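Mar 3, 2023

Small meeting room, ground floor, day two of the furniture trial.

Zofia wants this room signed off as a bench space by the end of the month, and Igor has already told people it is one. I'm not convinced. Writing down what I saw before it gets rounded up into "works fine."

The round table first. It's a nice table. Light wood, pleasant to sit at with a coffee, and it was bought for exactly that. As a work surface I have doubts. Two people standing at it end up either shoulder to shoulder or reaching across, and a round edge gives you no corner to square anything against. Lena says you get used to it. She said the same about the stools in October and we sent those back.

I kept the dark pad on the top as a landing spot for parts. It helps a bit with seeing pale pieces. The Clandora sheet claims the pad stays put on any finish. Mine crept 51 mm toward the window side over the morning, measured against a pencil tick, and I wasn't leaning on it. Lena got less when she tried, but she didn't write her number down, so I'm leaving it out.
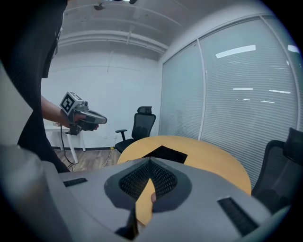 The chairs are another thing. Mesh back, black, perfectly good for a desk, and both of them in the way. When we work standing they get pushed back, and then somebody turns around and meets an armrest. I moved them out to the hallway before lunch and they were back in the room after. Boonmee says people come in here for calls and want to sit down. Fair enough, but then it's a call room, and we should stop pretending otherwise.

Light: better than I expected. With the blinds down on the glass side there was no glare on the tabletop that bothered me. With them up I lost the pencil tick completely from one side of the table. Sławomir thinks the blinds should stay down for good and I agree, for once. Whoever uses the room for calls will raise them. Maybe tape a note to the wall switch.

White side table against the wall: slim legs, and I don't trust it. Put the parts tray on it and pushed with one hand and it moved. Fine for paper. Igor wants the Manditel scale on there. Not until someone shims it or swaps it. I got two readings for the same block with the scale on that table, 866 g and then something lower that wouldn't settle, and I stopped there. Could be the scale. Could be the floor. I have no evidence either way and would like whoever says "it's the scale" to show me theirs.

Cable along the floor near the wall: should be clipped down before anyone rolls a chair over it. Asked for clips already. Asking again here.

To do:
Borrow the square table from the Pyo room for a day and repeat the pad test with the same pencil ticks.
Lena to redo hers, with a number this time.
Scale on the floor, then on the round table, same block.
Clips.
Ask Zofia what "signed off" means, in writing.

Igor read this over my shoulder and says I'm being harsh on the round table. He hasn't worked at it for a full morning yet. He can have tomorrow's slot.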